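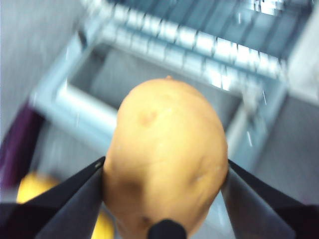
Branwen Bevan wrote back to my last call asking whether you have to be a good cook to join, and no, you really don't! If you can wash a potato and you have opinions about how it tastes, I want you.

So, what's going on. I'm putting together a small cookbook called Kadell, all of it meant for people who cook in one room with a countertop and not much else. The potato chapter is next and it needs testers. I have 50 places for this round, starting in February, and they tend to go to whoever writes first.

You'd get four recipes by email (a plain baked potato, wedges, a cheesy thing I haven't named yet, and skins). Make each one twice in your own kitchen, then fill in a one-page form. Tell me what size your potatoes were, how long they really took, and whether you'd bother making it again. Small dark spots on the skin are fine, just trim them. Please don't use green ones or anything that has gone soft. I need long ones and round ones tried, so buy whatever your store has. 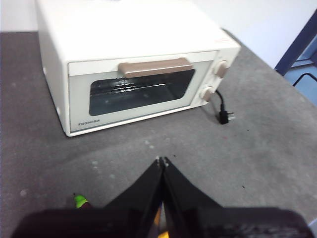 Does it have to be a fancy oven with a digital display, somebody asked after I posted the short version of this. Nope! Two knobs, a rack and a door with a window will do very nicely — the chapter is written for toaster ovens and I'd love to hear from people with old ones. Full-size ovens are welcome too, but I can only take a handful, so say so in your first line.

I can't pay wages for this round, sorry. I do cover groceries if you send me the receipts, and every tester gets a printed copy and their name in the back (or a nickname, if you're shy). The last round brought in roughly 136 forms and I read every single one, including the one that was mostly about butter.

To sign up, write to me care of the Kadell test kitchen with "potatoes" in the subject line. Tell me what you cook in, how many people you feed, and anything you can't eat. Replies usually go out in the evening, after 8 p.m.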